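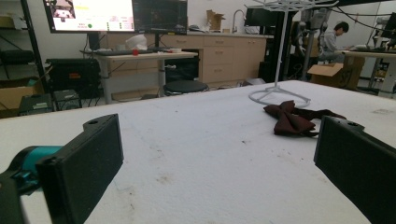

Skurton Soft Goods Log: README

May 16, 2021
By Anisa Yusof

We use cookies to remember your settings and to see which pages get read. Accept all | Manage cookies

The Skurton Soft Goods Log is a table of written records on small cloth items and the things they get hung on, laid over or folded next to. Each record covers one item on one table at one moment: what the item is, what color it is, what shape it is lying in, and what else is close to it. The log was put together for the Brunden project, which needed plain, consistent wording for crumpled and folded cloth. It may be useful to anyone who has to label laundry, costume stock, shop returns or similar goods.

Contents

skurton_items.csv - the main table, one row per record
skurton_shapes.txt - the list of shape words, with notes on use
skurton_surroundings.csv - furniture and stands near the item, linked by record number
changes.txt - what changed between releases
LICENSE.txt - terms

The main table has 2,181 rows. Of these, 2,056 are complete and the rest have at least one required field left blank. Blank rows were kept. Filter on the column "complete" if you don't want them.

Columns in skurton_items.csv

record: the record number. Numbers are not reused when a row is withdrawn, so expect gaps.

item: a general name such as cloth, napkin, scarf, sock or strap. If the person writing the record could not tell a napkin from a scarf, the entry is "cloth". Please don't read "cloth" as a kind of fabric.

color: one everyday color word, with "dark" or "light" in front if needed. "Dark maroon" is allowed. "Burgundy", "wine" and "oxblood" are not, and were changed to "dark maroon" in this release.

shape: one of the 19 words in skurton_shapes.txt.

tail: yes, no or unclear. A tail is a length of cloth that runs out from the main bunch. Direction is given from the viewer's side of the table, so "right" means the viewer's right.

surface: what the item is lying on.

complete: yes or no.

note: free text, often empty.

Shape words

Most of the questions we get are about shape words. Flat, folded, rolled and draped give little trouble. The trouble starts with anything crumpled, where the same heap can remind one person of a flower and another of a fist.

"Bow" is used for a cloth bunched near the middle with lobes on either side, loosely like a bow tie. It does not mean the item is tied or that it is a bow tie. A dark maroon cloth crumpled this way with a long tail out to the right is entered as:

item: cloth
color: dark maroon
shape: bow
tail: yes, right
surface: white padded table

"Heap" is for crumpled cloth with no clear lobes. "Nest" is a heap with a hollow in it. "Bow" and "heap" were the pair mixed up most often in the first release, and Wojciech Pawłowska went back through both groups in April and reassigned the ones that were plainly wrong. Borderline rows were left as first entered, with the second choice written in the note.

"Knot" is used only if a knot can be seen. A tight bunch is a heap.

The table surface

Surface is entered by what it looks like, with no guess at the maker or the exact material. The padded table is entered as "white padded table". The covering could be called foam or felt, and an earlier version of the log used both words for the same surface. They have been merged.

The white covering has gray smudges and brownish stains. These are part of the table and should not be recorded as part of an item. Where a mark sits right up against a cloth edge, write "mark near edge" in the note and leave the shape alone. We have been asked whether the covering could be replaced for later entries. It will stay for now, as a change of surface partway through would split the log.

Stands and racks

The surroundings file lists anything near the item that could hold, hang or hide it. The white wire rack is the one users ask about. It is entered as "wire rack, white", type "spinning display", with a thin upright pole and curved legs spread out on the tabletop. Parts that cannot be seen are left out of the record even when the same rack has been entered in full somewhere else. If the upper arms are out of view, for instance, the field "arms" says "part" and no number is given.

Position is entered from the viewer's side: in front of, behind, left of, right of. A cloth in front of the rack gets "rack behind". We dropped "beside" because it was being used for all four.

Things farther off

Early on we tried to list everything in the room. That made long records and very few of them agreed with each other. A background entry is now one short line of plain nouns, such as "wood cabinets, faucet, desk, stool, shelving, cardboard box". Order does not matter. Small things on a counter or desk can go in as "assorted items" unless they are cloth.

Plastic bags are a special case. A bag is soft and crumples like cloth, and some users will want them. They are listed in the surroundings file with the type "bag" and a color, so a white plastic bag on a desk is "bag, white, on desk". No shape word is given to bags.

Cardboard boxes are entered as open or closed when that can be told, and otherwise just as "box".

People are entered as "person" and nothing more.

How records were written

Each record was written by one person and read by another. The reader could agree, suggest a different word or mark the field unclear. Where the two still disagreed, the field was set to "unclear" and both choices were put in the note. Most of the writing was done by Anisa Yusof and Wojciech Pawłowska, with the earliest rows taken over from the Bielecka list, which used a looser set of words. Rows from that list carry "B" at the start of the record number.

Known problems

The color words favor dark cloth. Pale items on the white table are underrepresented, and the ones that are present have more "unclear" shapes than the rest.

Folded items make up a smaller share than you would find in a store room or a linen closet.

The tail column was added late. Older rows were filled in afterward, and "unclear" is common in the B rows.

There are 2 spellings of "gray" in the notes. The fixed columns use "gray" only.

Using the log

The files are UTF-8, with commas between fields and quotation marks around any field that contains one. Open the shapes file before sorting by shape, as some words have a narrower meaning than they do in ordinary speech. If you add rows, start a new letter series and don't continue our numbers.

You may copy, change and share the log with credit to the Skurton Soft Goods Log. Full terms are in LICENSE.txt.

Corrections

Send the record number, the column and the word you think should be there. One correction per line is easiest to work through. Requests for new shape words are held until the next release and are checked against the Eltavwood word list first, so that both use the same terms.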